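4. Fitting your Sowerby secondary glazing film

Before you unroll anything, do put the kettle on and read this section through once. It's a pleasant job when you're not in a hurry, and a fiddly one when you are! The Sowerby 541 kit contains the film, a roll of double-sided tape and a trimming knife. You will also need a hairdryer and a soft cloth.

1. Wipe the glass with warm water and a drop of washing-up liquid, then dry it. Once the film is up you won't be able to reach the pane again until spring.

2. Clean the window surround too, paying attention to the corners, and leave it for 2 hours before taping.

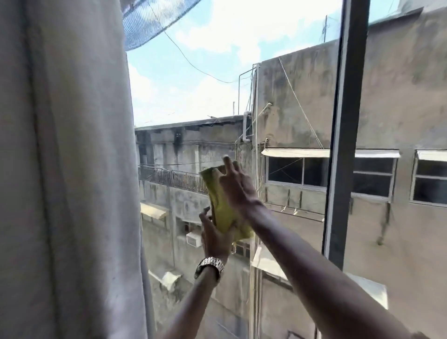

3. Run the tape along the top of the surround first, then down both sides, and finish along the bottom. Press it down firmly with your thumb, but leave the backing paper on for now.

Note: if your windows are wider than 1000 mm, please ask a friend to help with the next step (the film does love to fold over and stick to itself).

4. Cut the film so that it overlaps the tape by 2 cm all the way round. Peel the backing from the top strip only and hang the film from there, letting it drop like a sheet on a washing line.
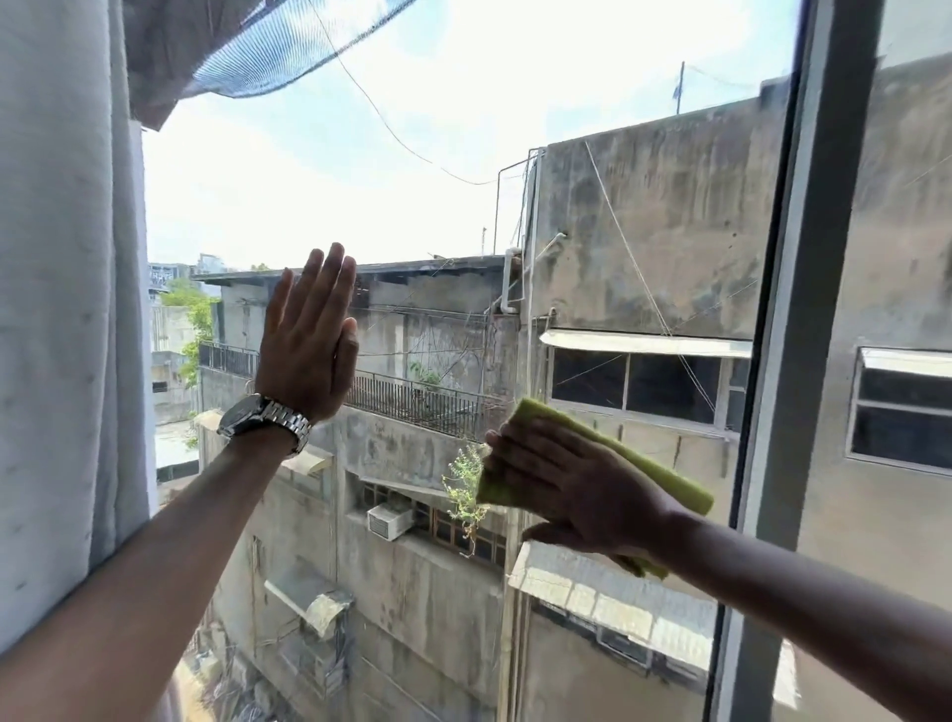
5. Peel the remaining strips one at a time, smoothing the film outwards as you go. A few wrinkles at this stage are nothing to fret over.

6. Set the hairdryer to warm and move it slowly from corner to corner until the film pulls tight.

Caution: keep the hairdryer moving, and never hold it against the film. Don't cover a window that serves as your fire escape route.

7. Trim the spare film with the knife, keeping the blade outside the tape line.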